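보낸 곳: Utus 작업셀 메일링 리스트
제목: Re: [utus-cell] 천류 작업 규칙 초안, 의견 주세요
날짜: 2024년 8월 11일

안녕하세요, 천류 작업 맡고 있는 사람입니다. 초안 잘 읽었어요! 읽다가 하고 싶은 말이 자꾸 생겨서 메일이 좀 길어졌습니다. 커피 한 잔 들고 봐 주세요.

요즘 붙들고 있는 수건 작업은 이렇습니다.

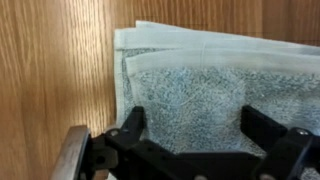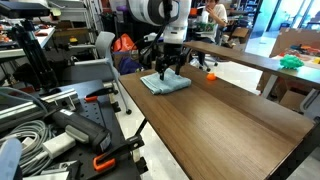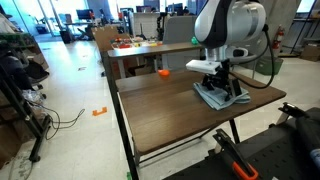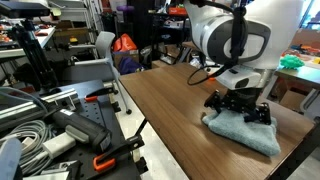 그럼 초안 얘기로 들어갈게요. 원문을 조금씩 따서 그 밑에 답을 달겠습니다.

> 1. 천을 누르거나 집는 동작에서는 손가락 끝의 힘 상한을 물체별로 정하지 않고
> 셀 전체에 하나로 둔다. 작업자가 값을 바꾸려면 셀 담당에게 먼저 알린다.

취지는 알겠는데 저는 반대예요. 수건은 딱딱한 장난감하고 너무 다르거든요. 천을 집으려면 일단 바닥 쪽으로 눌러야 하는데, 그때 손가락이 느끼는 건 천의 저항이 아니고 밑에 있는 상판이에요. 상한을 하나로 묶어 버리면 수건에는 모자라고 얇은 플라스틱에는 과한 값이 나옵니다. 지난 3월에 Vasitberg 셀에서 딱 그 문제로 며칠을 날렸잖아요. 힘이 모자라니까 손가락이 천 위에서 미끄러지고, 미끄러지니까 누가 높이를 낮추고, 낮추니까 이번에는 비상 정지가 걸리고... 그때 버린 기록이 282개였어요. 아직도 그 숫자를 보면 속이 쓰립니다.

그래서 제 제안은 물체를 네 묶음이 아니라 셋으로만 나누자는 거예요. 딱딱한 것, 눌리는 것, 천. 묶음마다 상한을 하나씩 두고, 작업자는 묶음만 고르고 숫자는 못 건드리게요. 담당에게 알리라는 조항은 그대로 두는 게 좋겠습니다. 다만 "알린다"라고만 하면 복도에서 말로 하고 끝나니까 "리스트에 남긴다"로 바꿔 주세요.

> 2. 로봇이 구동 중일 때 작업 범위 안에 사람이 손을 넣지 않는다.
> 천이 흐트러져 다시 펴야 할 때는 보호 정지를 건다.

여긴 대찬성! 그런데 한 줄만 더 넣고 싶어요. 보호 정지를 걸고 나서 손을 넣기 전에 상태 표시를 눈으로 확인한다고요. 버튼을 눌렀다는 것과 정지가 걸렸다는 건 다른 얘기인데, 손이 익으면 버튼 소리만 듣고 바로 들어가게 됩니다. 저도 그랬어요. 천류는 다시 펴 줄 일이 유난히 많아서 하루에도 수십 번씩 손이 들어가요. 그러니까 이 조항은 천류 쪽에서 제일 자주 쓰일 테고, 그만큼 제일 빨리 닳을 조항이기도 합니다.

"작업 범위"라는 말도 좀 걸립니다. 팔이 닿는 최대 거리인지, 그날 프로그램이 실제로 쓰는 구역인지 안 적혀 있어요. 저는 앞쪽으로 읽었는데 옆자리에서는 뒤쪽으로 읽더라고요. 최대 거리로 못 박고, 바닥에 테이프로 표시하면 어떨까요? 의자나 가방 같은 것도 그 선 안에 두지 않는 걸로 하고요. 통로가 좁은 건 저도 압니다만, 선이 있으면 적어도 어디서부터 말을 꺼내야 할지는 알 수 있으니까요.

> 3. 케이블은 팔의 움직임에 걸리지 않도록 정리한다.

이건 너무 짧아요 ㅎㅎ 정리했다고 생각한 케이블이 손목이 한쪽으로 끝까지 돌아가면 팽팽해지는 경우가 있어요. 그래서 "정리한다" 다음에 확인 방법을 붙였으면 합니다. 녹화 시작 전에 느린 속도로 손목을 양쪽 끝까지 한 번씩 돌려 보고, 당겨지는 데가 있으면 여유를 다시 준다. 1분이면 됩니다. 바닥 쪽 케이블도 같이 써 주세요. 팔에 붙은 선은 다들 신경 쓰는데 발밑에 있는 선은 누가 걸려야 생각이 나더라고요.

그리고 조임쇠! 초안에 조임쇠 얘기가 통째로 빠져 있던데요. 받침판을 물고 있는 조임쇠는 진동 때문에 조금씩 풀립니다. 하루 시작할 때 손으로 한 번씩 흔들어 보는 걸 점검표에 넣읍시다. 공구도요. 쓰고 나면 제자리로 보내는 게 맞는데, 급할 때는 제일 가까운 평평한 데다 내려놓게 되잖아요. 저는 "구동 중 받침판 위 공구 금지"라고 딱 쓰는 쪽에 한 표입니다. 제가 제일 많이 어길 사람이라는 것도 알고 있어요.

> 4. 한 회차가 실패해도 녹화를 중간에 끊지 않는다. 실패 여부는 끝난 뒤에 표시한다.

좋은데, 안전하고 부딪치는 경우가 있어요. 위험해 보이면 당연히 끊어야죠. "안전상 정지는 예외로 한다"를 꼭 넣어 주세요. 이게 없으면 새로 온 사람이 녹화를 살리려고 머뭇거릴 수 있습니다. 정지로 끊긴 회차는 실패로 표시하지 말고 따로 표시했으면 좋겠어요. Flunolum에서 지금은 성공 아니면 실패밖에 못 고르는데, 칸 하나 늘리는 건 어렵지 않을 거예요. Lund 쪽에 물어봤더니 거기도 같은 칸이 필요하다고 했습니다.

아, 그리고 부록에 있는 "한 묶음 1080회차" 말인데요. 천류도 똑같이 가야 하나요? 딱딱한 물체는 놓고 집고가 금방인데 수건은 매번 다시 놓는 시간이 더 걸려요. 회차를 채우려고 서두르기 시작하면 위에 쓴 2번이 제일 먼저 무너집니다. 숫자를 줄이기 어려우면 기간이라도 늘려 주세요.

초안에 없는 것도 하나. 수건 놓는 방법이요. 지금은 사람마다 접는 순서가 달라서 어떤 날은 접힌 가장자리가 팔 쪽에 오고 어떤 날은 반대쪽에 옵니다. 일부러 다양하게 하는 거라면 좋아요, 그런데 그러면 다양하게 했다고 적어야죠. 저는 시작 배치를 몇 가지 정해 두고 그중에서 뽑는 방식이 낫다고 봅니다. 상판 위의 다른 물건도 마찬가지고요. 같이 두기로 한 물건이면 시작 배치에 적고, 적혀 있지 않으면 시작 전에 치우기. 나중에 기록을 다시 볼 사람 생각하면 이 정도는 해 줘야 할 것 같아요.

3번하고 4번 문구는 제가 고쳐서 다시 올릴 수 있어요. 1번은 저 혼자 밀어붙일 일이 아니라서 다른 셀 의견부터 듣고 싶습니다. 특히 Vasitberg 분들, 천 말고 스펀지 같은 걸 다뤄 보셨으면 "눌리는 것" 묶음에 넣어도 괜찮은지 알려 주세요. 저는 스펀지는 안 해 봐서 감이 없습니다.

그럼 답장 기다릴게요!

천류 작업 담당 드림

--
utus-cell 메일링 리스트
답장은 리스트 전체로 보내집니다.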